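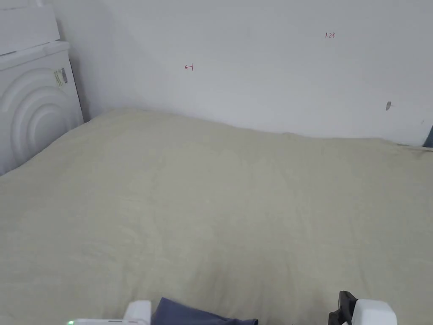 Folding the laundry is still a person's job in Pristov, at least for this winter

By Mio Iwasaki

If you have been putting off the ironing in the hope that something with wheels will come along and do it for you, the news from Pristov this month is a mixed bag, and I'm sorry to be the one to bring it, having a fair amount of ironing of my own.

The Prutach project, which has spent most of the year trying to find out how much of an ordinary household's work can be handed to a machine, gave its first public talk in October in the upstairs room of the library, and the turnout was better than anybody had set out chairs for. People stood along the radiators. There was a lady near me with a bag of her grandson's socks, which she had brought along to see what the engineers would make of them, and I am happy to report that they took her seriously and passed the socks around.

The short answer, for those who have a pot on the stove, is that machines can now do some of the chores some of the time, in rooms they know, at a pace that would drive most of us up the wall. Kwabena Abubakari, who leads the work in Pristov, put it more kindly than that. "A shirt that's lying flat, we can fold," he told the room. "A shirt the way it comes out of the dryer, with one sleeve inside out and a sock stuck in it, we can sometimes fold. And if you ask me about a fitted sheet I'm going to get a glass of water."

That got a good laugh, and he did go and get a glass of water, though he came back and answered the question. (Fitted sheets: no. Pillowcases: yes, mostly. Duvet covers: ask again in a couple of years.)

Abubakari came to all this from an odd direction. Before Prutach he spent years at Cukamgate, the warehouse people out past the ring road, where the shelves are all the same height and the boxes are all the same shape and the floor is painted with lines. Machines have been moving things around there for so long that the night shift has stopped noticing them. He told us he had expected the move from boxes to laundry to take him a summer.

"With a box, I know where the corners are," he said. "A box has the same corners in the morning that it had when I went home. You pick up a T-shirt and it turns into a different T-shirt. There are two thousand ways for it to hang off your hand, and you've seen maybe 200 of them, and then someone's kid has a hoodie with ears on it."

I had not thought of it that way before, and I have been thinking of it since, mostly while standing at the foot of my own bed with a pile of things in front of me. That is where the folding gets done in my house and, judging by a show of hands at the library, in nearly everybody else's too. Very few people fold at a table. Even fewer have a laundry room. Abubakari said this matters a great deal to his group. A table is hard, and a shirt slides on it when you pull. A bed is soft and has wrinkles of its own, and when you drag a pair of pants across it the bedspread likes to come along for the ride. A person smooths it back with the side of the hand and doesn't remember doing it. For a machine, that little pat is a separate job, and somebody has to teach it.

Colors come into it as well. Dark clothes on a light bedspread are the easy case, he said, and the group would be delighted if the whole town dressed in navy and slept under beige. White towels on a white sheet are another matter, and black socks on a black blanket have been known to finish off an afternoon's work early. A gentleman behind me called out that he had the same trouble with black socks himself, and he was told, very politely, that he should have his reading glasses checked.

What the talk did best, I thought, was to get away from the idea that a chore is one thing. When we say "do the laundry" we mean something like eight jobs strung together, and we don't notice the string. Somebody collects what's on the floor and decides what is dirty and what was only worn to dinner. Somebody checks the pockets. Then there's the sorting, and the stain that needs rubbing, and the machine, and the wait, and the getting it all out again before it creases. By the time you arrive at the folding you have already made a hundred small decisions, and you still have to know whose drawer is whose. The washing machine took over the hardest physical part of that several generations ago and was thanked for it, and the rest has stayed more or less where our grandmothers left it.

So which parts come next? Abubakari was careful here, and I liked him for it. He thinks moving a full basket from one room to another is close, provided there are no stairs. He thinks folding towels is close too, and he showed a clip of it, speeded up, with the speed written in the corner in large figures so that there could be no misunderstanding. At its true speed, he said, a single bath towel was taking the machine a little under nine minutes in the spring. It is a good deal faster now, though when he was pressed on exactly how much faster he would only say that his mother could still beat it while talking on the phone.

The sorting of pockets he put a long way off. Loading a washing machine is somewhere in the middle. The loading goes nicely until a bra strap catches on the door, and then, he said, you want a person.

Shops came up as well, and I was glad of it, as the talk had been rather heavy on bedrooms up to that point. A woman who has the children's clothing store on the corner of Nomura Street asked whether she might one day come in to find her display tables tidied. She spends the last hour of every day refolding sweaters that have been picked up, held against a wriggling child, and put down in a heap, and she reckons she has folded the same small yellow cardigan more often than anyone alive. The answer was more hopeful than I had expected. A shop has a limited number of things in it, all of them clean, and the machine could be taught each one. It could also work at night, when its slowness would bother no one. The difficulty is that it would have to be trusted alone among the stock, and the group isn't ready to say that. Neither was she, when it came down to it. She said she would like to be there the first few times, and he said so would he.

There were harder questions, too. A man who works in the laundry of a nursing home wanted to know if he ought to be worried, and the room went rather quiet for that one. Abubakari didn't brush it aside. He said that the big flat pieces, the sheets and the towels by the cartload, are already handled by machinery in the larger laundries, and have been for ages, and that what the man does with residents' own clothes, knowing that Mrs. So-and-so likes her blouses on hangers and won't wear the green one, was further from what his group could manage than anything else mentioned that evening. He also said he couldn't promise what somebody might decide to buy in ten years' time. The man nodded and wrote something down. They were still talking by the coats when I left.

A few readers will want to know about money, and I asked. There is nothing for sale. Prutach isn't a company and has no plans to put anything in the stores, and the equipment it works with costs far more than any household would spend to be rid of a bit of folding. What the project does intend to publish, some time after the New Year, is a list of household tasks with a plain note beside each one saying how often it went right and what happened when it didn't. I think I may look forward to the second column more than the first. We were given a small taste of it at the library: a dish towel folded beautifully, twice, and then carried with great care to the wrong room.

The group would also like to hear from people in Pristov who are willing to have their own way of folding written down. They have already learned that there is no agreement on T-shirts. There are the thirds people and the halves people, there are those who roll, and there was one couple at the talk, married a very long time, who discovered during the discussion that each had been quietly refolding the other's. If you would like to take part, there is a sign-up sheet at the library's front desk, underneath the one for the choir. You don't have to be tidy.

The next talk will be about dishes, in the same upstairs room, starting at 7 p.m. More chairs have been asked for. The lady with the socks got all of hers back, in pairs, folded by Abubakari himself while he was answering questions.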